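# Black, White and All the Grays

*For readers from 7 years. Written by Luana Brito, with the experiments tried by Zuleica Mendonça.*

When I was small I lived in Pardale, and my grandmother had a box with buttons. On rainy days I was allowed to put them in order. The red and the blue buttons were easy. The gray ones made me angry, because when I finished the line I always found one more gray button which had to go in between two others.

I want to explain to you where gray comes from. For this we must begin with light.

## Light goes on a trip

Light comes from the sun, from a lamp or from a candle. It travels in straight lines until it meets something. Let us say it meets a sheet of white paper. The paper sends most of the light away again, in all directions. A part of this light goes into your eye, and your eye tells your brain: bright!

Now the light meets a black sock. The sock keeps almost all of the light for itself. Only very little comes out again and reaches your eye. Your brain gets a small message, and you see black.

Gray things are in the middle. They keep some of the light and they send back the rest. If they keep a lot, we say dark gray. If they keep only a little, we say light gray.

So where does the light go, when the sock keeps it? It becomes heat. You can feel this in August, if you put one hand on a black T-shirt and the other hand on a white T-shirt which are both lying in the sun. The black one is warmer.

## What about red and green?

Sunlight looks white, but it has many colors mixed in it. You see them separately in a rainbow. A tomato sends back mostly the red part of the light and keeps most of the other parts. A leaf sends back more of the green.

White, gray and black things are more fair with the colors. They treat all of them nearly the same. White paper sends back a lot of every color, gray cardboard sends back a medium amount of every color, and coal sends back very little of every color. For this reason painters sometimes call them the *neutral* colors. Neutral means that you don't take anyone's side.

## The same thing can have many grays

Look for a plain box at home, for example a shoe box in one color. Put it on a table near the window. Is it really the same color on each side? The side which looks to the window is bright. The side which looks to the room is darker. The box was painted only once, but the light doesn't arrive equally everywhere.

Artists need this knowledge. If you draw a box and fill all its sides with the same gray, it looks flat like a stamp. If you make the top light, one side medium and one side dark, it looks like you could pick it up. People who make pictures with a computer do the same work. The computer calculates, for each small point of the picture, how bright it must be.

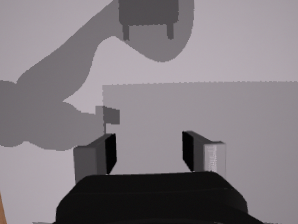

*Black, medium gray and a gray that is almost white, in a picture made with a computer.*

In many computer pictures, every point gets a number for its brightness. The number 0 is black, the darkest. The number 255 is white, the brightest. A point with the number 200 is a light gray. There is no number 281 in this system, because the line stops at white and nothing can be brighter than that on the screen.

## Your eyes like to compare

Your eyes are very good, but they do not measure light like an instrument. They compare. A gray spot looks lighter when there is black around it, and darker when there is white around it. You can test it yourself.

**You need:**

- one sheet of black paper
- one sheet of white paper
- one piece of gray paper
- scissors

**How to do it:**

1. Cut two small squares out of the same gray paper.
2. Put one square in the middle of the black sheet.
3. Put the other in the middle of the white sheet.
4. Lay the sheets side by side and look at both squares.

Zuleica did it at the kitchen table and she was sure that I had given her two different grays. She took the squares away from the sheets and put them together, and then she had to laugh. They were the same. She put them back, and again they looked different! Even if you know the trick, your eyes still do it.

## Make your own gray stairs

For the second experiment you need paint. Take white and black, a brush, and some thick paper. Thin paper becomes wavy.

Draw a row of 7 squares with a pencil. Leave the first one white. Paint the last one black. Now put white paint on a plate and add a very small drop of black. Mix it well and paint the second square. Add one more drop, mix, and paint the third. Continue until you arrive at the black one.

You will notice that black is very strong. One drop of it changes a lot of white. But if you start with black and want to make it lighter, you need a big amount of white paint, and at the end your plate is full. So always put the black into the white, and go slowly.

When the paint is dry, close your eyes halfway and look at the stairs. With the eyes half closed it is easier to see if one step is too high. My third and fourth squares looked like twins, so I painted the fourth one again.

## Gray outside the window

Why are rain clouds gray? A cloud is made of very small drops of water, or of small pieces of ice. A thin cloud lets much sunlight come through and looks white. A thick rain cloud lets less light come through to the ground, so from below we see it gray. If you sat in an airplane above the same cloud on a sunny day, the top would look bright white.

And in the evening? When there is very little light, the part of our eyes that sees colors cannot work well. Another part takes over, which is better in the dark but sees no colors. Wait on a Sunday evening until your room is nearly dark, and then look at your books or your toys. The red ones and the green ones have become gray. Try to guess which is which, write it down, and turn on the light.

## Words to remember

**Reflect:** to send light back.

**Absorb:** to keep light inside. The sock absorbs the light.

**Neutral colors:** white, black and all the grays.

**Shade:** a lighter or darker kind of one color. Painters use the word in a more strict way, for a color mixed with black.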